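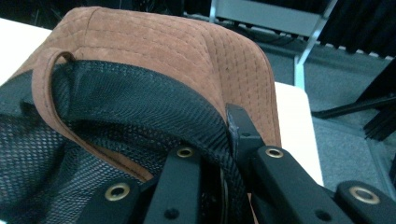

Figure 2. Brown suede cap with a dotted, quilted stitch pattern and a black mesh lining.

3.2 What people do with soft hats

I'll admit I expected hats to be the dull part of the Skurkside closet survey. We had 726 entries for headwear, and I figured most of them would say "on a hook" and leave it there. They didn't! People wrote whole paragraphs about keeping a crown in shape, and quite a few had strong feelings about stacking.

Lined caps like the one in Figure 2 got their own code in our sheet. The lining matters more than I'd guessed – owners at the Bondside site told us they nest caps one inside the next, and a mesh lining snags on whatever button or buckle sits under it. We ended up with 12 codes for caps alone (I wanted fewer, and lost that argument in May).

Bucket hats went the other way. Folks fold them, roll them, stuff them in coat pockets, and mostly don't mind the creases. The tan one below has a stitched hem along the brim and a small metal eyelet in the side of the crown, so we filed it under "soft, brimmed, vented." The Srour scheme has no slot for vents, and we added one by hand.

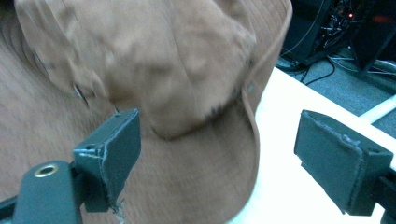
3.3 Scarves and other flat things

Scarves were easier to code – nearly all of them were folded or hung, and we kept the two groups apart in the counts.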